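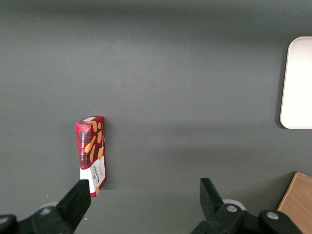 Motley wants shops to rent an arm by the month

Tuesday morning, industrial unit, kettle on. The founder of Motley has been up since 4 and says so twice. She's asked us not to print her name, or anyone's, as there's a funding round on and her lawyer is jumpy. Fine by us.

What they sell: a tabletop picking kit called Ornus. One arm, two-finger gripper, small camera at the wrist, a laptop with the software on. You pay monthly. It goes on a bench and moves packets, boxes and tins from one place to another. Hamper packers mostly, gift shops, a couple of small online grocers.

"People ring up expecting a factory," she says. "They think we'll dig up the floor. It's a bench. If you've got a bench and a plug you're most of the way there."

Most of the way. We asked about the rest of it.

"The rest is your stock," she says. "Every customer swears their stock is simple. Then we get there and it's shiny bags and jars with a ribbon round."

Boxes are the easy end. Stiff sides, flat faces, a decent bit of printing for the camera to get hold of. A tall thin one is more of a test than you'd think, though. Come in a touch wide and the finger nudges it before the grip closes, and over it goes. She reckons biscuits are the worst job for that, the box lives and everything inside is crumbs.

"Broken shortbread is the complaint I dread. You can't see it. The box looks perfect, the customer opens it at Christmas, and it's sand."

So how hard does it squeeze? There's a setting per product, she says, and you teach it by hand the first time. Put the item down, drive the fingers in slowly, stop when you're happy, save. Our go took 7 minutes and some swearing. She says her packers are quicker, which we believe.

The engineer wanders over at this point with a mug. He does the software. Used to be at Trakton, on conveyor controls, left because he was bored.

"Camera on the wrist means it sees what the fingers see," he says. "Good thing and a bad thing. Close up it's lovely. But it's looking past its own fingers the whole time, so something sat right by a fingertip can be half hidden. You have to teach it to back off and have another look."

Does it always back off?

"No." Long pause. "Mostly. The last update was about exactly that."

Credit for a straight answer. The founder looked less keen on it.

Now the money. She won't give a price on the record, says it depends on the term and the visits. There's a minimum of 10 months, which is long for a shop that only packs hampers in the run-up to Christmas. We put that to her.

"I know. I know. We get asked every week. A short seasonal hire is what everybody wants and I can't make the sums work yet. The arms come back needing a going over and then they sit there all spring."

She's talking to Lindqvist, the bench and racking people, about bundling the kit with a proper packing table. Nothing signed. Asked when, she said "soon-ish" and then "don't write soon-ish".

Things we liked. Setup is quick and the screens are in plain words, no codes to look up. Swapping from one product to the next is two taps. The stop button is big and where your hand goes anyway. Fingers come off with ordinary bolts, so if you wear a pair out you can change them yourself.

Things we didn't. It's slow, a good human packer will beat it easily, and Motley don't pretend otherwise. It needs a clear bit of table to work in, more than the brochure suggests. The manual is thin and teh page on gripper pads sends you to a page that isn't there. Phone support shuts at 5, no use at all to anyone packing in the evening.

On jobs she got a bit spiky. Said she's heard the question a lot.

"My customers can't get people in November. They're ringing cousins. It does the dull bit, box to tray, box to tray, and the person does the ribbon and the card and checks nothing's been missed. I've not had one tell me they let somebody go. If they did I'd want to know."

We asked the engineer what he'd fix first, given a free hand. Bags, he said straight off. Crisps, coffee, anything that changes shape when you touch it. And glass, he doesn't trust it with glass yet and tells customers to keep jars off the bench.

And when will it pack a whole hamper by itself, straw and all?

"2055," he says. He was laughing but the founder wasnt.

Demos are by appointment at the unit, mornings only. Bring your own stock, including the awkward stuff.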